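Speaker notes: Temporary murals at Clunddale
July 27, 2024
By the Dosent programme office
3 comments | 12 shares

Slide 1. Introduce Dosent as the commissioning body and Starora as the grant scheme. State the scope: wall paintings in public buildings, made with earth pigment and removed at the end of the show. Permanent works are outside this talk.

Slide 2. The Clunddale site. Former grain store, 8 rooms, of which 5 were painted. Lime plaster throughout, except the north passage, where gypsum patches from an earlier repair took the pigment unevenly. Point to the passage on the floor plan.

Slide 3. Material. Clay was dug at Ngau in March, sieved twice and bound with rice paste. Total used: 202 kilograms. Darker tones came from the lower bed. No fixative was applied, as the walls had to be washed back to plain plaster.

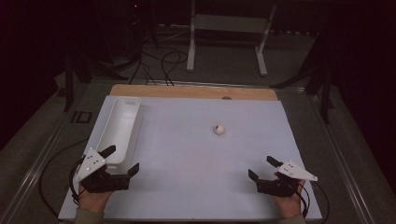

White tray and small ball on a pale board.

Slide 4. Attendance and income. More than 300 people came on the opening day. Entry was free, with a donation box at the door. Starora paid for materials and travel; artists' fees came from the Dosent core budget. Do not quote the fee rate, it is still under review.

Slide 5. Removal. Sponges and clean water, working top to bottom. Slurry was collected in settling tubs and the clay kept for reuse. Some red staining remains at skirting height in two rooms. Pause here for questions on conservation.

Slide 6. Records. Each wall was drawn to scale before washing. The drawings are held at Clunddale and can be seen by appointment. Leave the contact slide up during questions.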